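**Pre-purchase simulation** (also *virtual commissioning study*, *sim-first planning*) is the use of a rendered work cell to decide what robot equipment to buy before any hardware is ordered. It is applied mostly to arms with parallel-jaw grippers, where the gripper, its mounting and its reach are hard to change once paid for.

## Scope

A study normally covers four cost items: the arm, the gripper, the cameras and the floor space. Safety fencing and operator training are budgeted separately. Software licenses may sit in either budget, and double entry of this item is a common error in first drafts.

The model of the room is kept coarse. Walls, doors and benches need correct outer dimensions – surface finish matters only if a camera is to be chosen from the same model.

## Method

The planner loads a candidate gripper and drives it to each station on the task list. Three values are read off:

- clearance between the gripper body and fixed surfaces
- finger opening against the widest part to be held
- view from the wrist camera with the fingers open

Door tasks are treated as a separate line. Handle height, plate position and swing are entered from site drawings, and a candidate that cannot approach the knob squarely is dropped or quoted with a longer wrist.

## Budgeting

In the Esberg method, set out by Ghazal Farahani, each candidate is run 200 times per station and the failures are converted to expected downtime. The downtime figure is added to the list price. Two suppliers' grippers may then rank in a different order than in the catalog. The Torov variant leaves out downtime and prices only spare fingers and mounting parts.

The Zelutdale plan took 4 candidates into simulation and 2 into quotation. Rüegg, which supplied the cell model, charged for it as a fixed fee, payable in April. Fees of this kind are usually entered as planning cost and are not depreciated with the equipment.

## Limits

Cable drag, finger wear and floor unevenness are poorly modeled. Most plans hold a reserve against them until site acceptance.

## Gallery

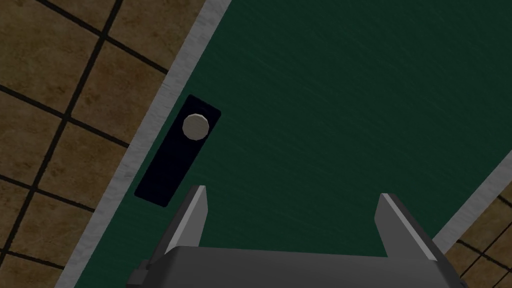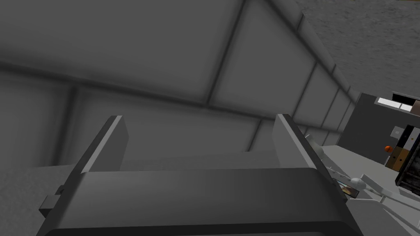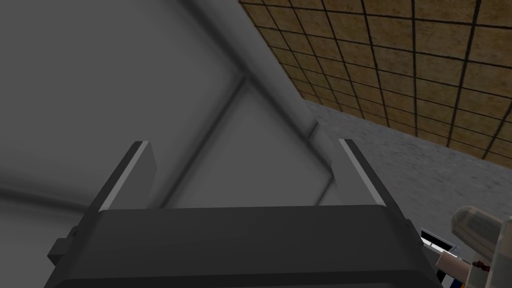
*Simulated wrist-level views with the gripper open. First: door panel and knob. Second and third: gray surfaces, with other equipment at right.*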